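Clamwood library to lose Friday lates

Clamwood library will shut at 5.30 on Fridays from June, the town council confirmed last night. Late opening till 8 goes. Saturdays stay as they are.

Vote was 9 to 4, after a long and fairly bad tempered meeting. Saving put at £200 a week, mostly heating and one desk shift.

A petition with 104 names was handed in by Aksel Hjaltadóttir, who runs the Friday homework club. "We get 20 kids some weeks. Where do they go now?" Club may move to the Hesent Road chapel, nothing signed yet.

Cllr Cristóvão Gouveia voted against. Called it "a small saving for a big loss" and wants it looked at agian in the autumn.
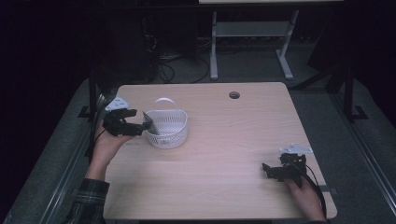 Can books still be returned on a Friday evening?
The drop box by the Statska Street door stays open all night, and anything left before 8 counts as back that day. Reservations need to be picked up by 5.15.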